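The **Trila bench cell** is a seated teleoperation and hand-tracking station used at the Lenstead workshop to record how people handle small household objects. The recordings are used to train robot hands made by Gadholm. This article covers the setup and routine care of the cell.

## Layout

The cell is built around a wooden table with metal frames on both sides. The operator sits at the near edge and wears a glove exoskeleton on each hand. Glove cables run back toward the operator. The computers stand on the floor past the far side of the table.

The tabletop is covered with a sheet of grid paper held down with masking tape. The sheet gives the operator a reference for placing objects, and it is replaced when it tears or lifts. A new sheet is squared to the table before the corners are taped.

## Gloves and markers

Each glove is a black jointed frame with cyan-blue markers at the fingertips. A white triangular plate with black dots is fixed to the outer side. Plates are wiped with a dry cloth. Solvent is avoided because it dulls the dots. A plate that has been knocked or removed must be registered again before the next recording.

Finger joints are checked for play every 200 recordings. Loose pins are replaced in pairs.

## Calibration

Calibration takes 5 minutes. The operator holds both hands flat over the paper, closes them, and then turns each wrist through 90 degrees. The software, written by Tsolakis, stores 256 samples per hand and rejects the set if a plate is lost from view. The usual causes of a rejected set are a sleeve over the plate or a cable pulled tight under the forearm.

## Objects

Objects are set out on the grid before the operator puts on the gloves. A typical pairing is a polished metal stand with hooked arms and a pastry brush laid beside its base. Shiny objects can produce false marker readings, and the overhead lights are dimmed when this happens. Between sessions the gloves are unplugged at the computer end and hung by their frames.
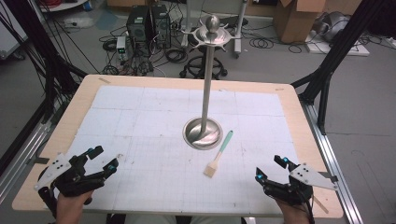
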